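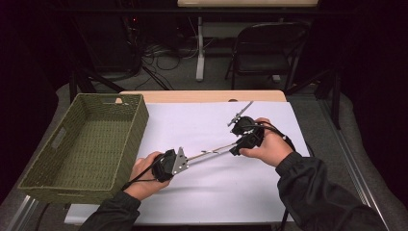
September, afternoon, Pudberg bench

Back on the basket chores today, and I'm writing this up while my wrists still remember it (they do, they really do). The plan was 8 runs of the same small job with the hand-held grippers, picking up a sock and putting it in the green basket, and then I'd let the Rallby arm try to copy what we had from before. I got 6 good ones. The other two I threw out: once I knocked the basket with my left elbow, and once I forgot to start the log, which is my own silly fault and I have now taped a note to the keyboard.

What I keep coming back to is how much I do without thinking when I use my bare fingers. A sock on paper is about as friendly as laundry gets, flat and lonely and easy to see, and still with the grippers I have to stop and plan the pinch. Coming in low and sideways works better than straight down. If you take over from me, please try it that way first, and keep the paper smooth, the creases catch the tips.

We are up to 176 good runs for this chore now, counting the ones from the Mahmoudi room. The arm does fine with a sock by itself. Give it two socks, one lying over the other, and it picks up both and looks very pleased with itself (I know, I know, it doesn't look like anything). Folding is still a long way off, and I told the folks at Costico so when they called about towels. I'd trust it to clear a table into a basket if somebody stayed in the room. I would not go out for lunch!

To do: turn the basket so the short side faces the arm, and run the pairs again. Ask for softer tips, the old ones are getting shiny. Also the left cable wants a longer loop, it tugs when I reach across. Coffee filters are on the shelf over the sink.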